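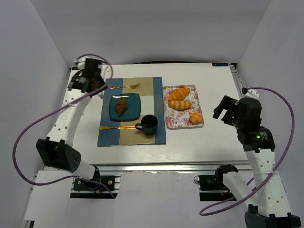
Croissant on the teal plate, striped placemat.

July, notebook of the Clommont jump-a-thon workshop, 7:40 in the evening

Still sorting out the rope counters for the school fundraiser, and I do mean still. We had 17 handles on the bench tonight, and 4 of them skip a count whenever the rope comes round fast (the fifth graders are going to be very fast, bless them). Phong Hồ thinks the little magnet sits too deep in the grip. I shimmed one with card and ran it against his clicker: he got 257 jumps and so did the handle, which made us both very happy!

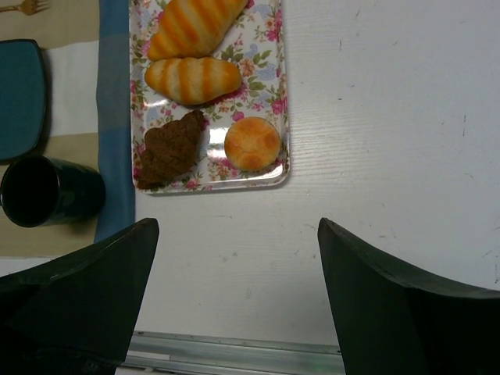
p. 17

Did the other three the same way but haven't tested them yet, my calves had quite enough for one night. Senan Nic Giolla wrote from Karkusow to say their kids reached 3713 jumps between them last year, and could we please print pledge sheets with a bigger box for the total, as everyone ran out of room. Happy to. I'll redo the sheet before we copy it.

To do: test the shimmed handles, order more of the blue rope, ask Phong whether the gym floor is free for a trial run.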